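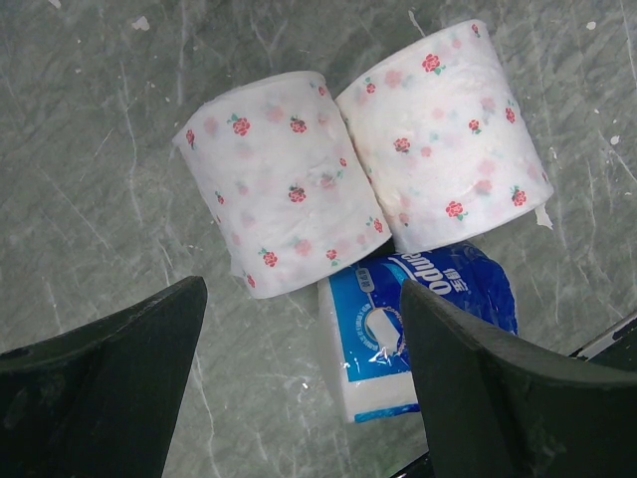 Who is playing at the Lerkura Hall concert on Saturday?
Hurdy-gurdy player Clémence Pichon and singer Loïc Delaunay, in a program of dance tunes and ballads from central France.

The concert starts at 7:30 p.m. and runs for two sets with a short break. Pichon will play 11 pieces, most of them bourrées she learned from older players when she was a student. Between tunes she will show how the wheel, the drone strings and the buzzing bridge work together. Delaunay will sing without a microphone and will give a short summary in English before each ballad.

The pair have performed together since they met at a summer music course run by Blandine Baudry. Their last visit to the hall, in May, drew 244 people.

"We changed half the program," Pichon said. "There are more slow songs this time, and a set of wedding marches Loïc found in a notebook."

Dirk Leemans, who books the folk series, said the hall seats 500 and the balcony will be open. Seats are not numbered. Doors open at 6:45 p.m.

Pichon will also lead a workshop at 2 p.m. the same day in the Khondokar Room. Players of any drone instrument are welcome, and two hurdy-gurdies will be available to try. The workshop is free for ticket holders, but places must be reserved at the box office.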